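Unit 3: Line, Break and Interleaving
Notes for the September sessions

Reading for this unit: the packet poems by Bezawit Alemayehu ("Stoldale, Going North") and Ezequiel Quezada ("Kidley Ledger"). Bring both on paper. Marginal scansion is expected.

1. Terms

Line: the unit of verse set by the poet, independent of the sentence.

End-stopped line: a line whose end coincides with the end of a phrase or clause, usually marked by punctuation.

Enjambed line: a line whose syntax continues into the next. Distinguish a soft enjambment (break between subject and predicate, or before a prepositional phrase) from a hard one (break between article and noun, or inside a verb phrase).

Caesura: a pause inside the line. Mark it with a double vertical stroke.

Stichomythia: dialogue in single alternating lines. It comes from drama, but several packet poems borrow it.

Interleaved poem: a poem in which two texts alternate line by line. Each text must be readable alone, and the combined text must also be readable. The second condition is the difficult one.

2. Measuring the line

Count stresses first, syllables second. Students who count syllables first tend to force the stress pattern to fit a meter they have already guessed. In "Kidley Ledger" the opening line has 13 syllables and five clear stresses. The first impression is of loose pentameter. By the second stanza the stresses drop to four and stay there, and the extra syllables have gone with them.

Quezada's poem runs to 60 lines. Over half are enjambed. Mark each one soft or hard and note where the hard breaks cluster. They fall mostly in the passages where the clerk is adding up his columns, and the break tends to separate a number from the thing being numbered:

and still there were four
teen sacks that the book did not
carry

The break inside a word is the hardest available. Quezada uses it once. Consider what would happen to its force if he used it again in the last stanza.

3. Interleaving

Alemayehu's poem has two speakers, set flush left and indented. Read the flush-left lines alone, then the indented lines alone, then the page as printed.

Points to check in any interleaved poem:

Tense. If one strand is in the past and the other in the present, the combined text will switch tense at every line. This can be tolerated when each line is a complete clause.

Pronouns. A "she" in strand A will attach to the nearest noun, which will often belong to strand B. Alemayehu exploits this in lines 7 and 8, where the mother in one strand becomes the river in the other.

Line endings. Hard enjambment in one strand produces a grammatical gap which the other strand must fill. Soft enjambment is easier to manage and less interesting.

Punctuation. Most interleaved poems drop it. Alemayehu keeps the comma - only the comma - and the reader supplies the rest.

Elsie McKinnon's preface to the Kumsa anthology treats the form as a variety of duet. Fuad Wubshet's reply, also in the packet, objects that in a duet the voices may sound together, whereas on the page one line always comes before the other. The disagreement is useful for the short paper. Take a position and support it from the poems.

4. The object poem

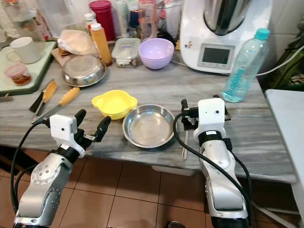

An object poem takes a single thing or setting and keeps to it until the end. The usual faults are early metaphor and early feeling. Draft the first six lines using nouns and verbs only, with no comparison, and postpone the adjectives to the second draft. Paired subjects suit the interleaved form well: with two robot arms at a gray marble countertop, for instance, strand A can take the left arm and strand B the right, and the countertop can serve as the one noun both strands are allowed to use. A shared noun of this kind is called the hinge. Place it no earlier than the third line of either strand.

Ebise Wubshet's "Plokine" is the model here. Its hinge word is "lamp," which appears once in each strand and not in the title. The whole poem comes to 1,444 characters with spaces, short enough to copy out by hand, and you should do so before the next session.

5. Exercises

a. Scan the first 13 lines of "Kidley Ledger." Mark stress, caesura and type of line ending.

b. Rewrite any stanza of the same poem with every line end-stopped. Keep the words in order. Write a paragraph on what has changed in pace.

c. Write an interleaved poem with a hinge. Submit three copies: strand A, strand B, and the combined text. Label the strands on the first two only.

Work is due at the start of the session. Late drafts can be read in the workshop but will not be returned with comments.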